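Sorting the Rernis room: a gallery

Share this page: 14 shares | 6 comments

Wednesday, March 22, 2023

The small room next to the main hall had been used for storage since November, when the old cupboards came out. It has now been cleared, painted and put back into use. This gallery covers the work and what went where. The captions are short because most of the detail is in the notes that went round by email.

The room was emptied first. The contents went into the hall in 30 boxes, lettered by wall, and stayed there for seven days. Anyone who had left things in the old cupboards was asked to collect them in that time. What remained was sorted into keep, pass on and recycle. The keep pile was smaller than expected, which made the choice of shelving easier.

The shelving was chosen from the Drullevow range. Tall units were considered and turned down. The long wall is the one people see as they sit down, and a full-height unit would have made the table end dark in the afternoon. A low unit with the compartments side by side gives a top surface as well, at a height where a cup or a folder can be put down in passing.
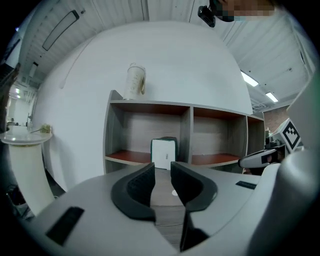 Cirnach Shared Rooms Group | Furnishing and Storage

The grey unit against the white wall. It has three open compartments in a row, with reddish-brown wooden bottoms. A white box with dark green edges is in the left one. The patterned cup with the lid is on top, towards the left end, and the white pedestal table has a small plant-like object on it, green and yellow in the leaf.

The compartments are to be kept for things in daily use. Paper, spare pens and the signing-in folder can go in them. Post should go to the front desk as before, and lost property is still kept in the hall.

The table. We kept the one with the brown wood grain. It was cleaned with a damp cloth and a little soap, then dried straight away. Please don't use spray polish on it. The last lot left a film that took most of a morning to get off.

The pedestal table. This came from the Asadi reading corner, where two of them had been standing together and only one was needed. The round top is small, so it suits a plant or a single drink and won't take a tray. If it is moved for a meeting, please put it back by the wall afterwards.

The walls. Two coats of white, with a day between them. The first coat showed the marks of the old cupboard fixings, and these were filled and sanded before the second went on. There is half a tin left over for touching up, on the bottom shelf in the boiler cupboard. The lid sticks and needs a flat screwdriver.

The doorway. The dark frame was left as it was. We had a price for painting it to match the walls, but the money went on the shelving. The door should be kept open when the room is not booked, as the light from the next room makes a good deal of difference.

What was passed on. Four folding chairs went to the Asadi building, along with a coat stand and the magazine racks. The metal filing cabinet was offered round twice and had no takers, so it went for scrap. The keys to it were never found.

Cups and drinks. Hot drinks are allowed in the room, with a lid if possible. Cups should be taken back to the kitchen at the end of the day. Anything left on the shelving overnight will be washed and put on the kitchen rack, so look there first if yours is missing.

Plants. The group will water whatever is in the room on Mondays. Please don't add water in between. We lost a fern last year to kindness.

Still to do. The blind needs a new cord and the clock has to go back up. A hook for coats has been asked for, and one will be fitted by the doorway once we have agreed the height. The noticeboard is being re-covered and will return to the short wall.

Bookings for the Rernis room are open again, through the usual sheet. The longest single booking is four hours. Please leave the table clear at the end and put chairs back underneath it.

6 comments | 14 shares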